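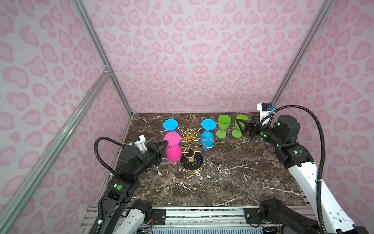 About Plurken

Plurken is a shared workshop for people who build robots and automatic gadgets at home and have run out of home. We have benches, tools, a decent stock of aluminum extrusion and a sink that everyone has an opinion about. You bring the project and, ideally, your own snacks.

We are a small company with a small sign. If you reach the tile warehouse you have gone too far, and they are tired of giving directions to us.

How we started

Tonantzin Cárdenas was building a robot arm on her kitchen table. Her family was eating dinner on the ironing board. This arrangement lasted from February until the following February, which says more about her family than about the arm. At the end of it she rented half of an old upholstery shop and asked Chalerm Thongsuk, who had been doing much the same thing to a garage, whether he would take the other half of the rent.

He said yes before asking about the heating. There was no heating. There is now, in the main room, and a space heater named Bosa in the back that goes wherever the coldest member goes.

The name came from the first machine the two of them finished together, a marble sorter that dropped every marble onto the concrete with a noise like "plurken." The sorter was taken apart for its motors years ago. The name had already been painted on the door by then, and paint costs money.

What we do

Most of our members are working on arms, usually in pairs. One arm is a fine hobby. With two you have a machine that can hand things to itself, or knock things out of its own grip, and you get to spend your evenings finding out which. The usual setup is a pair of arms bolted to an aluminum base rail, cameras on the wrists, and an enclosure around the whole thing so the background stays the same from one day to the next.

As for what goes on the inside of the enclosure, we leave that to the builder. Plain gray panels are sensible and we keep some in stock. The pink leopard print is also in stock. It has outsold the gray, and we have stopped asking about it.

Small household jobs make the best tests. Hanging cups on a rack sounds like nothing until you try to write down how you do it. You pick the cup up, turn it over, find the loop, get the stem into the loop without taking the next cup along for the ride, and let go at the right moment. A person does this while talking on the phone. A pair of arms needs a good part of a season, and so does the person who built them. We recommend plastic cups. We recommended them before the glass ones too, but people like to learn things in their own way.

Bright colors are worth having as well. When you are trying to work out from a wrist camera what went wrong, a clear glass stem is close to useless, and a lime-green one is hard to argue with.

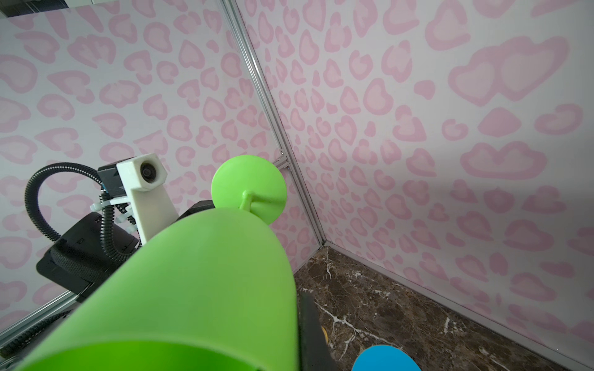 Wrist cameras take some getting used to in general. From up there everything is either enormous or hidden behind a finger, and new members tend to spend their first week convinced that something is mounted wrong. Sometimes it is. Elvia Ochoa teaches our evening class on camera mounts and cable routing, and her first lesson is mostly about leaving enough slack. Her second lesson is about leaving less slack than that. Bring zip ties. Then bring the rest of the bag.

Classes

We run three kinds of class, all of them small.

First Arm is for people who have never built one. It goes over 9 evenings and ends with something that moves when you tell it to, and on a good night stops when you tell it to. No experience needed. If you can put together a bookcase and still speak to the person who helped you, you'll be fine.

Two Arms, One Table is for people who have finished First Arm or have done the equivalent in a basement. This is where collisions come in. Cirilo Zamudio runs it, and he keeps a coffee can of broken printed parts by the door so you can see what you are signing up for.

Cables and Cameras is Elvia's class, described above. It can be taken on its own, and plenty of people come back for it after ignoring it the first time.

Classes take up to 12 people. We tried more once and ran out of outlets, then out of circuit breaker.

Who we are

Tonantzin Cárdenas – co-founder. Orders the parts, pays the bills, answers the phone. Still has the kitchen table, which has 4 bolt holes in it and is back in use for dinner.

Chalerm Thongsuk – co-founder. Looks after the printers and the saw. He will cut your extrusion to length for you, and he will measure it again after you have measured it. Try not to take it personally.

Elvia Ochoa – classes, cameras. Came in to borrow a crimping tool and was teaching by the end of the month.

Elvia Ibarra – memberships and the front desk. The two Elvias sit at neighboring desks and get each other's mail. If you write to one of them, please use a last name, or be ready to hear back from both.

Cirilo Zamudio – classes, motors, the lathe. Has strong views about thread locker and will share them.

What's in the shop

Benches with power at each one. Four printers, of which the Lenix is the fast one and the others are the reliable ones. A drill press, a bandsaw, a small lathe, soldering stations, and a wall of drawers labeled by somebody with lovely handwriting and no system. The big workbench in the middle came from the Wojcik machine shop when it closed. It weighs as much as a car and will be staying with the building.

Storage shelves are included with a monthly membership. Half-finished arms may be left clamped to a bench for up to two weeks, after which Chalerm starts hinting.

House rules

Power off before your hands go in. This one isn't a joke and we will send you home over it.

Keep the emergency stop where you can reach it from where you are standing. Where your arm is standing doesn't count.

Label your power supplies. They all look alike and they don't all put out the same voltage.

If you used the last of something, write it on the board. If you broke something, write that on the board too. It's a big board.

Visiting and joining

You don't have to be an engineer. Among our current members are a dental hygienist, a retired bus driver, two piano teachers who met here, and one real engineer who would like you to stop asking him questions while he's soldering.

Drop in any Thursday evening for a look around. Somebody will show you the benches and then, at much greater length, their own project. Day passes and monthly memberships are sold at the front desk by Elvia Ibarra. Kids are welcome with an adult who is paying attention. Dogs are welcome in the front office only, following an incident with a conveyor belt in which the dog had a wonderful time.

Parking is behind the building. The loading door sticks, so lift and then pull.

Page last updated 27/04/2021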